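Can a candidate for town council skip the public debate?

Posted by Larysa Derkach in Local Government, Grikstead

Hello everybody. In August we will have a debate before the vote for council. There are five candidates for our ward and I read in the Moroz newsletter that two of them refused to come. One said he has "other engagement", the second did not give any reason. Is it allowed? I moved here three years ago and in my old country the candidates also did what they wanted, so I am not surprised, but I would like to know the rule. Also, can I send a question in writing if I work until 7 p.m.?

Volodymyr Kostiuk

Yes, it is allowed. No rule in the town charter obliges a candidate to debate. The debate is organized by a residents' group and the town only lends the room. I asked the clerk the same thing before the last election and she confirmed it to me.

For your second point: written questions are accepted until noon on the day of the debate. Put your name and your street. They don't read anonymous ones. Keep it short, the moderator cuts long questions and sometimes the meaning changes.

You can also write directly to the two who don't come. Their addresses are on the candidate list at the clerk's office. Last time the ward had 2795 registered voters and only 24 of them sent a question, so yours has a good chance to be read.

Ihor Kushnir

They are all the same, don't waste your evening.

Mireille Harb

I don't agree with Ihor. In the last election 2330 people voted in our ward and the third seat was decided by very few votes. I went to the debate and I changed my mind about one candidate after his answer on the bus line.
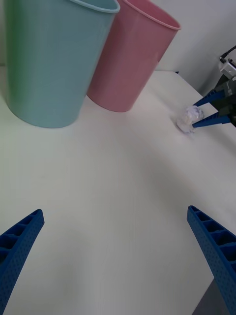 White tabletop and light gray wall.

One correction for Volodymyr: the questions can be given also on paper at the door, until 6:30 p.m. Maybe your neighbor can bring it for you, Larysa.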